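Budget season at Umasetti and I finally get to plan the robot bench properly! Thread, mostly for anyone else pricing a computer teardown setup on a small shop's money.

The arm was the easy line to write. The stuff that goes around it took me all of June: gripper fingers, cables, lighting, a decent fixture for holding a desktop case still.

Please put spare fingertips in the first order. I left them out of my first draft and Dragica Trajkovski sent it back with one word in the margin: "fingers?" She was right, we've now got two full sets in there.

Quotes came in from Danzer and Akavau. Both fine, both very patient with my emails. Danzer put the wrist camera mount on its own line, Akavau folded it into the gripper price, so make yourself a spreadsheet with the same rows for everyone before you compare totals (I did it after, don't be me).

Practice material is a budget line too! We set aside 200 old desktops, and they need shelves, labels and somebody's afternoons. Leonie Bühler gave up two storage racks for it and I owe her a lot of coffee.

I love working on desktops for this, by the way. Latches, clips, screws, flat cables, fat cables, connectors that want a pull from one very particular direction. If you only budget for time on screws you'll be short, cables deserve their own hours.

So I'm asking for two blocks of setup time in the plan, one for rigid parts and one for anything that bends. The bendy block is bigger and I'll defend it in the meeting.

Final numbers go to Ottilie Gruber on 15th February. Still open: whether we buy the second fixture now or wait. I'm leaning now, swapping cases on a single fixture eats so much of the day, and I want those hours on ribbon cables!

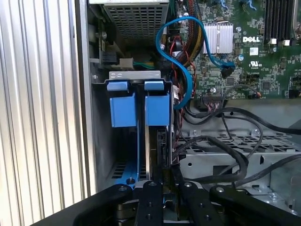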